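# Folding Surface and Garment Handling – Section 3 of the Project Report

Prepared by Selorm Akpalu and Wyn Ellis, 25 September 2019

## 3.1 Work surface

The folding area is a large flat surface covered with one sage-green sheet. A plain sheet was selected so that the outline of a garment stays easy to read against it. Patterned covers were rejected in March after the first comparison.

The sheet is not fully smooth. Small creases remain after it is spread, and a garment edge lying across one can be mistaken for a fold line. Marama Cosgrove suggested ironing the sheet before each session. This was adopted.

## 3.2 Opening the garment

Each garment starts in a heap. The first step is to find two opposite ends and pull the cloth taut between them. 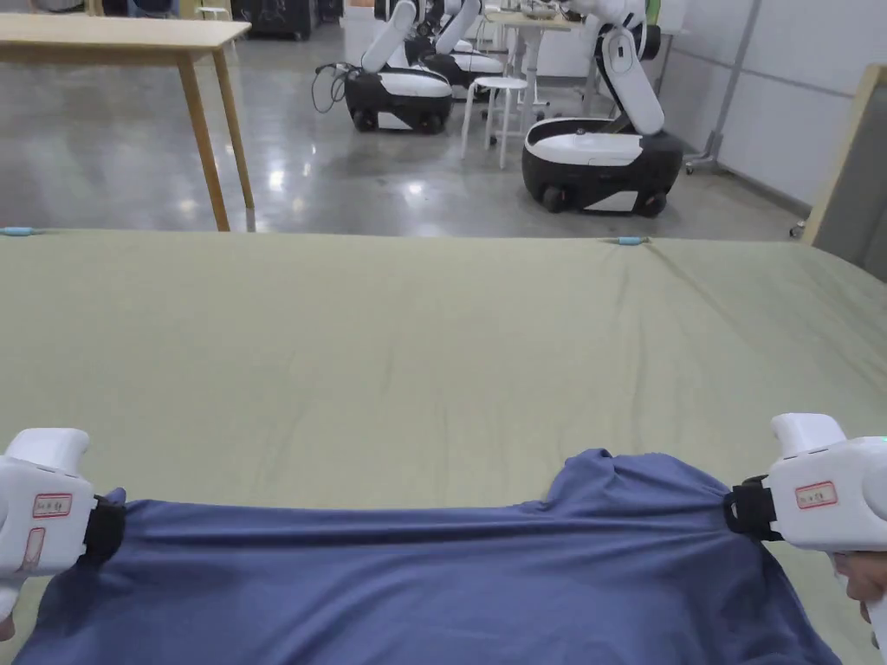
Tension takes out most of the small wrinkles, but bunched cloth near one end tends to stay. In that case the garment is put down, the grip is moved closer to the bunch, and the pull is repeated. The limit is five pulls per garment. After that the item is recorded as "not opened" and set aside.

## 3.3 Grip position

Grip position had more effect on the result than pulling force. A pinch that takes in several layers holds firmly but keeps the folds closed. A pinch on a single layer opens the cloth faster and slips more often – mainly on soft knits.

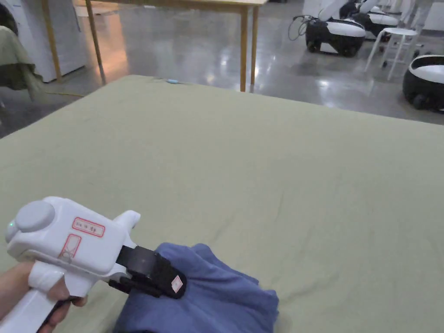

The written procedure therefore asks for a single layer first and allows a deeper pinch only after a slip. Lachlan Hapeta reviewed the wording and asked for "layer" to be defined, as sleeves and hems are double by construction. The definition is in Appendix B.

## 3.4 Log

The log holds 518 entries. Of these, 50 were left out of the analysis for missing start times. Fold quality is covered in Section 4.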